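Putting a hillside on the back wall: Niall MacBrayne on the large room at Brundwood

Niall MacBrayne has been hanging wall coverings since he left school. He started with his uncle, doing stairwells and pub dining rooms, and went out on his own when the uncle's knees gave up. Most of his work now is in offices and shared buildings, and a good part of that is murals. We spoke over tea in the kitchen at Brundwood, down the corridor from the large room, where he put up the countryside mural on the back wall.

He said the job came to him late. The building had already ordered the mural from Drindetti and had it sitting in its box for most of a winter.

"They'd measured it themselves, and I never like hearing that. I came out and did it again before I'd give them a price. They had 488 centimetres and I had 488 centimetres, so that was a good start. What they hadn't done was measure it in more than one place. You do the top, the middle and the bottom, and in an old building you'll get a different answer each time. We were 2 centimetres out by the floor."

Did that matter?

"Not with that picture. It's grass at the bottom. If you lose a bit of grass off one side you'd never know. If it had been brickwork or a map I'd have sent it back."

The room had been magnolia before, with a run of noticeboards. When the boards came down they left plugs and holes all over, and some of the plaster came away with them. MacBrayne spent longer on filling and sanding than on anything else. He sealed the wall, left it overnight and came back to line it.

"People want to know how long it takes to put a mural up. The hanging was a day. Getting the wall fit for it was nearly a week, on and off, with drying. If there's a lump the size of a grain of rice, you'll see it when the ceiling lights are on. On plain paint you wouldn't notice. On a blue sky you do."

The bill for his labour came to £966, which he described as fair for the state of the plaster. The mural itself was separate and the building paid Drindetti direct.

He has views on pictures for walls. He has hung forests, beaches, city skylines and once a very large lemon for a juice bar. Beaches are the most asked for and the ones he likes least. He says they look tired sooner, though he put this down to taste and said he wouldn't argue with a customer over it.

"A hill's good. Grass and sky and a hill, you can sit in front of that all day. You've got something going on at one side with the trees, and there's a bit of roof in there that people don't spot for weeks. Then the rest of it's quiet. You want most of it quiet if people are going to be working in there."

Has anyone complained about it?

"One person said it made her want to go outside. I said well, there's a door."

The mural also includes a window frame, in pale grey, over towards the right. This was the part he was least sure of when he unrolled it on the floor. A picture with an upright line in it leaves very little room for error, as any lean shows straight away.

"Grass will forgive you. Clouds will forgive you. A window frame won't. So I worked from that. I dropped a plumb line where the frame was going, hung that length first and went out both ways from it. The instructions say start at the left. I don't think whoever wrote the instructions had looked at the picture."

He used the paste supplied, against his usual habit. He normally brings his own from Ninh, the trade counter he has an account with, and finds the supplied powder goes off too fast in a warm room. In this case he turned the heating down and mixed it in small amounts. The offcuts went to one of the tenants for lining drawers.

We went on to the television, which he had more to do with than he expected. The first plan was to fix it to the wall, in the middle of the mural, with the cable buried. There was a drawing. He was asked to chase out the plaster for it and said he would if they really wanted him to, but he thought it was a mistake.

"You've just paid for a wall. Why would you bolt a television to it? And when the television packs in, the next one's got different holes. I said get a stand with wheels. If you want it in the way, put it in the way, and if you don't, push it down the end."

The building manager found a black metal one from Stedau. It came flat and MacBrayne helped put it together, unpaid, which he mentioned twice. It has two uprights and a shelf across between them. He said the instructions were good and the bag of bolts was not, being 3 short, and he made those up from his van.

"It's a solid enough thing. You want two people to move it over a threshold. On a flat floor one person's fine, if they push low down and don't shove it by the screen. They all shove it by the screen."
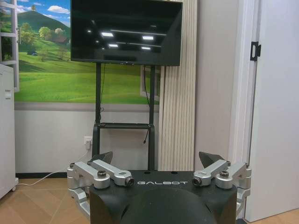
The large room at Brundwood, with the television in front of the mural.

The one thing he would change is the reflection. The room is lit from the ceiling and a glossy screen picks the lights up, most of all when it's switched off. He doesn't count this as his department, but he was asked about it at the time and suggested trying the stand at an angle to the wall. As far as he knows it has been tried both ways and people put it wherever they like.

Along the wall, below the mural, there is a band of grey. MacBrayne approves of this. He has been called back to too many jobs where the picture runs right down to the floor and gets kicked, mopped and scraped by chairs until the bottom is in rags.

"Stop it short. Always stop it short. Grey's the right colour for down there as well. You can touch grey up. Try touching up a photograph of a field."

For cleaning, he tells people to use a soft cloth, barely damp, and nothing out of a spray bottle. Tape is the other worry. Somebody always wants to put a banner up for a leaving do, and when the tape comes off it brings the surface with it. He left a spare length with the office, rolled and labelled, and asked them to store it flat on top of a cupboard. When he last looked it was standing on its end behind the photocopier.

He is due back at Brundwood in September to do the corridor, where the choice so far is between a plain green and something with birches. He has asked them to go for the green. The corridor has four doors and a fire hose in it, and he would be cutting round every one.

"They'll have the birches," he said. "I've already priced it for the birches."

He rinsed his mug, and on the way out we stopped at the large room so he could run his hand down one of the joins. He was satisfied with it. He does the same on every job he goes back to, and says if an edge is going to lift it will generally do it in the first year, near a radiator.

Interview carried out April 2019.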